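Wrist camera exposure keeps changing during a gripper comparison. Lock it or leave it on auto?

We are comparing two parallel grippers on the same arm, the Drokeo and the Bastedari, each with the same wrist camera on the same bracket. The task is handling open cardboard boxes on a cloth-covered table. The Drokeo closes more slowly but reports finger position more cleanly. The Bastedari is faster and has more play in the linkage.

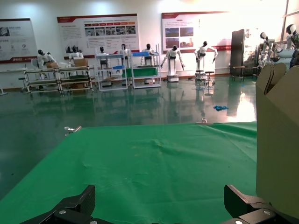
The trouble is that I can't separate the gripper results from the camera results. With auto exposure on, brightness shifts every time the wrist turns, and box edge detection drops out for a few frames. With exposure locked it holds, but part of the view clips to white. I logged 1,000 grasps per gripper. The Drokeo set has 765 runs without a dropout. The Bastedari set is worse, but most of it was recorded late in the day, so I don't trust the difference. Controller is a Meesuk, camera triggered at the start of each approach.

Should I lock exposure and repeat both sets, or correct for it afterward?
posted by Hanan Sabbagh

tallow_bit
Lock it and repeat. You can't correct for clipped pixels afterward, and you can't correct for time of day if each gripper had its own time of day. Alternate grippers in short blocks if the tool change is repeatable enough.

Set exposure from the table area only. Most drivers let you limit metering to a region.

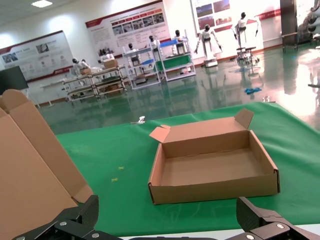
Check what your edge detector is keying on before you repeat anything. Ours was tuned on closed cartons and failed on open ones. A shallow tray with its rear flap standing up has two long parallel edges, the front wall and the top of the flap, and a detector that takes the strongest line will jump between them when brightness changes. The shiny floor past the table doesn't help either, with the glare on the right side pulling the meter down. Mask out everything beyond the cloth and see how many dropouts remain. In our case it was almost none.

Also record gain with each frame. Some cameras hold exposure and keep adjusting gain unless you turn that off separately.

mkr_underhill
Just get a better camera. We switched to the Herna and stopped having this problem.

reedline4
A new camera won't fix a comparison with mixed lighting. I agree with locking, with one addition: the fingers are in view the whole time, so use them as a reference. Black fingers are a poor brightness target, but the screw heads give you fixed points to check that the bracket hasn't moved after a tool change.
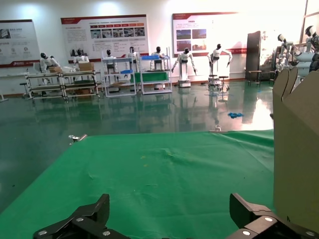 Wrist view with both fingers in view, tall box at right.

On the 4 mounting screws of our bracket, a slightly loose one was enough to move the view by several pixels between blocks. I now save one frame with the fingers fully open before each block and compare it to the first one. If the screw heads don't line up, the block is thrown out. Do this separately for each gripper — the reference frames are not interchangeable.

Play in the linkage will show up in the same check. Open and close the Bastedari a few times without a part and compare the fingertip positions. If they scatter more than your edge detector does, the camera is not your main problem.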